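We use cookies to remember your settings. Accept all | Manage preferences

# tukton-bench: refurb assembly data, Erker site

README, last touched June. Written between shifts so it's rough. Fix what you find.

## What this is

Logs and stills from the robot bench in the Erker workshop, where we refurbish office desktops. Arm puts parts back into cleaned cases. People do the testing, the cleaning, the cables and everything that goes wrong. Bench software is Tukton. Older scripts have Drolletti in the names, same thing before the rename, don't go looking for a second repo.

Two sets of readers so far: the folks tuning the insertion code, and the works group at Bondarchuk who asked what the bench does to people's jobs. Hence the shift notes.

## Contents

- `runs/` 2,000 insertion attempts, one folder each: force log, joint log, outcome
- `stills/` fixed camera, not every run has one
- `shift_notes/` 300 notes typed by the bench operators, names stripped
- `parts.csv` which part, which case type, which fixture

Parts covered: memory, processor, hard disk in caddy, expansion card. Memory is most of it. No cables. The arm doesn't do cables, we tried, see `old/` if you want to be sad.

## Outcome labels

`ok` seated, no help
`assist` operator nudged part or case, then seated
`stop` operator or force limit stopped it
`bad` looked seated, failed at power on

94 runs are marked `bad`. Power on happens at a different station, so that label gets added later by hand and may be missing for Sunday runs. Treat those as unkown, not ok.

## What changed on the floor

Copied from a longer memo, trimmed.

Before: each assembler had a case from start to finish. Now 2 operators look after the bench, everyone else is on test or cable work. Less bending and fewer sore thumbs from memory latches, this comes up in the notes a lot and people mean it. Also comes up a lot: waiting. You load the fixture, you watch, you can't wander off. Several operators say the day feels longer.

Loading the fixture is a skill and it wasn't on anyone's job sheet when we started. It is now, with the pay grade sorted. Took too long.

Speed: a good assembler still beats the arm on memory. Please stop quoting the supplier's numbers in meetings.

Operators can stop a run for any reason and don't have to give one. So don't use `stop` as a measure of how well a person is doing. Condition of use, not a suggestion. There is no operator ID in the data and we won't add it.

## Known problems

- force sensor drifts, rezero at start of shift, sometimes forgotten
- notes are free text, spelling all over the place, half are complaints about the radio
- case types are unbalanced, mostly towers
- timestamps in `runs/` and `shift_notes/` are off by an hour from each other for part of the set. Will fix. Match on run number untill then

## Using it

Internal and partner use only. Ask at Erker before passing it on. If you publish a figure from the shift notes, show it to the operators first.

## Sample still

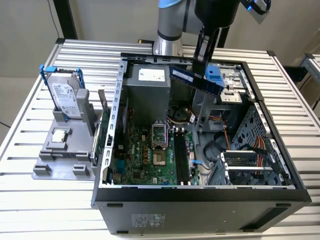 Memory module in the gripper over an open tower, fixture tray on the left with the drive and processor.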